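June 25, 2020

Snack corner, second try. The old carton is gone and the black wire mesh rack is now on the white table. I put it together from the open grid panels which were left from the Jedano order in December. It has a back wall and sides, so things can not fall behind the table anymore. The clips are from Vondex and they go in very hard, I needed 20 of them and broke two.

Chips go on the top, lying flat and side by side: red, green, pink. Drinks go under, standing on the gray grid mat.

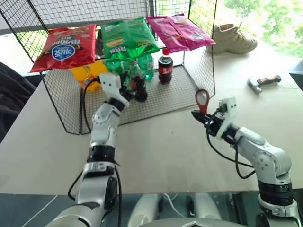

The width is good for three bags in one row, a fourth would need to lie on the others and I don't want this. The pink one likes to move over the back edge, so please push it to the front when you take something.

The mat I cut from the Garg roll, 70 cm long. Without it the bottles were standing badly on the mesh – a cola bottle has a small foot and it finds every hole. With the mat I shook the table by hand and nothing fell.

Weight: I loaded the top panel with 1,715 g of sugar bags and left it for one night. It went down by nearly 3 mm in the middle and came back after. For chips this is more than enough. Full bottles I would still not put up there.

To do: ask Brekus if they have the shorter side panel, part 104 in their list. File the two sharp wire ends on the left side.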